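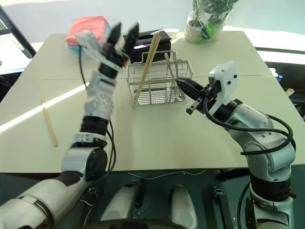 Chopsticks and the wire basket on the two-arm table at Jondenau.

Home | News | Shop Floor | Safety | Archive

New table rules take effect at Jondenau

September 2, 2022

12 shares | 3 comments

Jondenau has put its rules for tabletop robot work in writing. The document is eight pages long and covers any station where a robot arm handles small household items: chopsticks, flatware, cloth, baskets and the like. It replaces the notes that used to be taped up at each station, which no longer agreed with each other.

Dirceu Honorato wrote the first draft in August. Wagner Holanda, who runs the Marinho building, went through it with the operators on both shifts and sent it back with changes. The version now in force is the second one.

The rules start with the setup. Before an arm is powered, the operator checks that every cable on it has enough slack to let the wrist turn fully in both directions, and that no loop can catch on the gripper or on anything standing on the table. A loop that hangs below the elbow is allowed if it stays clear of the tabletop at the lowest arm position. If it doesn't, it gets clipped up before work starts.

People stay outside the reach of both arms while either one is live. Reaching in to straighten an object counts as entering, even if only for a second. The operator presses stop, waits for both arms to hold still, and then moves the object. Honorato said this was the point that drew the most argument, as it slows down resets. It stayed in.

Long, thin objects have a section to themselves. Of the 3,724 pick attempts in the Ultgate log, the failed ones were reviewed by hand, and sticks and utensil handles made up the largest group. Operators are now asked to do the following:

Open the gripper fully before coming down on the object.
Stop with the object between the fingers and confirm it is clear of both pads before closing.
Close at the low speed setting.
If the object rolls, back off and start over. Do not chase it.
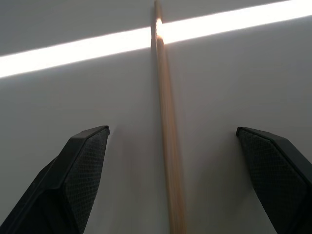
Light is covered on page 4. Direct sun on a table is permitted, but the run has to be marked in the log as sunlit, and the wrist camera exposure is not to be changed partway through. Several people asked for blinds instead. Holanda's answer was that homes have windows too, and that he would sooner have the sunlit runs recorded properly than have none of them.

Baskets and caddies are treated as fixed obstacles unless the task is to move them. Wire ones need extra room because of hooks and handles that stick out past the main body. The arm may not pass over a basket with its fingers lower than the tallest item in it. When the gripper is waiting beside a basket, it waits closed.

The same section deals with things at the back of the table. Plants, boxes and folded cloth can stay where they are during a run as long as they are listed on the setup sheet. Clear plastic wrap must be listed separately. Our depth readings on plastic have been poor for as long as we have kept them, and a wrapped item that isn't on the sheet makes a bad run hard to sort out later.

Table seams are the last item. An object lying across a seam is fine. A pick that drags an object along a seam is to be stopped and logged.
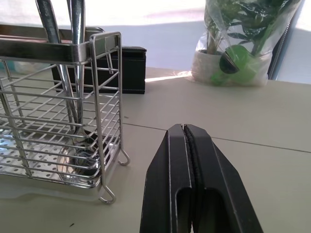
Gripper pads are to be looked at before each shift and swapped after 2,000 closes, whether or not they show wear. The count is kept by station in Ultgate, so moving a gripper to another arm means moving its count as well. Spare pads are in the Marinho parts room. Sign for them.

Mostel readers who work at a shared table should note that whoever starts the run signs the setup sheet, including when someone else laid out the objects. Unsigned runs will be left out of the monthly totals.

Comments on the rules go to Honorato in writing. Printed copies are at each station, and the old taped notes should be taken down.

Recent in Mostel
Battery storage: what changed in August
Marinho parts room has new hours
How to file a stop report
Ultgate log fields, explained
Two-arm stations: booking a slot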